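Camp stove and gas checklist, with comments
Kavwood site, group pitches and cook shelter
For use before first lighting, and again at the October close-down

Mark each line OK, REPAIR or REMOVE. Anything marked REMOVE goes to the store with a tag on it and does not come back out until it has been looked at again. Comments under each line are from the last round.
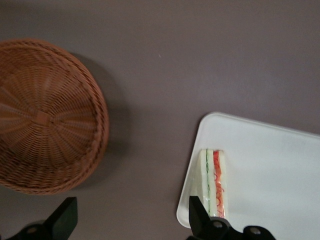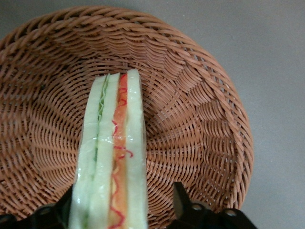
Round woven basket, seen from above.

PART A. Stoves

A1. Burner head clean, no blocked holes.
OK on both Prusley two-burners. The small Tista single was marked REPAIR. Left side of the flame was yellow and lifting. Jet cleaned with the proper pricker and tested again outside, flame now blue all the way round. Changed to OK.

A2. Control knobs turn freely and stop firmly at off.
Prusley no. 1 OK. Prusley no. 2 right-hand knob turns past the off mark. Gas does shut off, but you can't tell by looking. REMOVE until a new knob is fitted.

A3. Pan supports seated, no cracks, no bent legs.
OK. One support on no. 1 has been bent and straightened before. It sits level with a full kettle on it. Look at it again next time.

A4. Stove stands level and doesn't rock.
OK on the shelter bench. On grass, use the paving slab. Do not use a cool box lid, a folded mat or a log round.

A5. Windshield is the one made for the stove and does not wrap round the canister.
A home-made foil shield was found with the Tista. REMOVE. A full wrap on a stove that sits on top of its canister will heat the gas. This was raised last year as well.

PART B. Hoses and regulators

B1. Hose date readable and in life.
Two OK. One hose has the date rubbed off. If it can't be read, treat it as out of date. REMOVE.

B2. Bend the hose and look for cracks, mostly near the clips.
OK on those still in use. Do this in daylight. Small cracks don't show under a head torch.

B3. Clips tight, correct size, no wire or cable ties.
OK.

B4. Regulator matches the cylinder.
OK. The butane and propane regulators are now kept in separate bags. Please keep them that way.

B5. Leak test with soapy water on every joint, gas on, burners off.
Done on all. One slow bubble at the cylinder nut on Prusley no. 1, stopped after the washer was changed. Retested twice. Spare washers are in the lid of the tool box and there are only a few left.

PART C. Cylinders and canisters

C1. Stored upright, outside, in the cage, cage locked.
REPAIR. The cage was locked but the hinge on the left door has worked loose. Can be lifted off by hand.

C2. No canisters in tents, cars or the drying room.
Two part-used canisters found in the drying room on top of the heater cupboard. Moved at once. A notice has been put on the door at eye height.

C3. No rust on the base or rim, no dents.
One canister with a rusty rim. REMOVE. Do not puncture it. It goes back through the returns point.

C4. Canister changes made outdoors, away from flames and lanterns.
Can't be checked by looking. Ask each group leader on arrival and tick when asked.

PART D. Cooking area

D1. Shelter open on at least two sides while stoves are lit.
OK. The side sheet is to be rolled up and tied before lighting, even in rain. If it's too wet to cook with the sheet up, it's a cold supper.

D2. Clear space of 1,000 mm above each burner.
OK after the drying line was moved. Tea towels had been hung on it.

D3. Gap of 300 mm between stove and anything to the side or behind.
REPAIR. The new shelf is too close at the far end. Either trim it or shift the stove position and repaint the mark on the bench.

D4. Fire blanket on its hook, pull tapes hanging down.
OK.

D5. Extinguisher gauge in the green, pin in, seal unbroken.
OK. Bracket screws tightened.

D6. Bucket of water for burns within easy reach, refilled daily.
Bucket was there and dry. Filled. Cool running water is better if the tap is on, so check the tap too.

PART E. Tents and carbon monoxide

E1. No stove, barbecue or lantern with a flame used inside a sleeping tent. This includes a barbecue that has gone out and is still warm.
Read aloud to every group. No exceptions for porches on the small tents.

E2. Alarm in the big mess tent tested, battery door shut.
OK. Low chirp heard overnight by the last group, so the battery has been changed.

E3. Pitches at least 8 metres from the cook shelter.
OK apart from the corner known as Từ, where the rope marker had been moved in. Put back and pegged at both ends.

OUTSTANDING

Knob for Prusley no. 2.
Replacement hose, same length as the one removed.
Hinge on cylinder cage. Do this one first.
Shelf at far end of bench.
More cylinder nut washers.

Prusley no. 2 is not to be lent out on one burner while it waits for its knob. Site copy of this sheet lives in the clear wallet behind the shelter door, and the old sheet stays behind it until all REPAIR lines are closed.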